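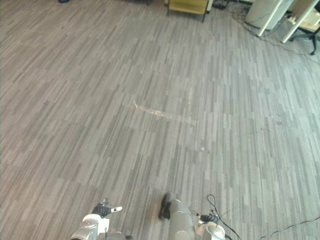 Adelino Louro wrote to me after my last post and said the dropout had to be the battery, since every arm fault he has chased on a Finar ended at the battery. I checked the battery first because of that. The voltage log is flat through the whole run, so I moved on.

For anyone who missed the earlier post, the fault is this. The robot goes down to pick something up off the floor, and partway through the reach the right arm stops reporting its wrist angle. The controller keeps using the last angle it received. The left arm carries on as planned. If the right wrist was still turning when the reports stopped, the two hands no longer agree on where they are.

It happened 16 times in July. Most of those were harmless. One was not. The right hand kept closing on a chair leg with the wrist at the wrong angle, and I was close enough to hit the stop. I had my own hand near that chair a minute before. After that I put tape on the floor of my notes, so to speak: no reaching in while the arms are powered, even to move a sock.

I spent most of an evening reading the log line by line. The arm sends 1,000 angle reports a second. In a bad run the reports get thin for a short while, then stop. They don't come back until the arm is power cycled. A software crash on my side would have cut them off cleanly, and it would have hit both arms, so I went looking for a connector.

The cable to the right wrist is the one I replaced in spring with a part from Clotis. It is a little stiffer than the original. When the arm is up at chest height the cable hangs free and everything works for hours. When the robot is low and the arm goes forward, the bend gets tighter near the plug. I held the arm in that pose with the motors off and wiggled the cable by hand. The reports dropped on the third wiggle. I did the same thing on the left and couldn't get it to drop at all.

So I wrote a floor-level test to use from now on. Cushions are good for it, because they are soft and a bad grip does no damage. The robot gets down low, opens both hands on either side of the cushion, holds for a while, and then closes slowly. The hold is the part I care about. I log every report from both wrists the whole time.

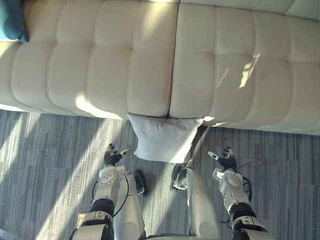 Why not just have the controller stop when the reports stop? It should have done that from the start, and it does now. The timeout was in the config the whole time, set to 700 milliseconds, but it only watched the arm as a whole. The elbow and shoulder were still reporting, so the timer never ran out. I changed it to watch each joint on its own and made it much shorter. If any one joint goes silent, both arms hold position and the motors drop to low power.

I have a softer cable on order from Shawky. Until it gets here the old one is back in, with a longer loop, and I'm keeping the arm speed down.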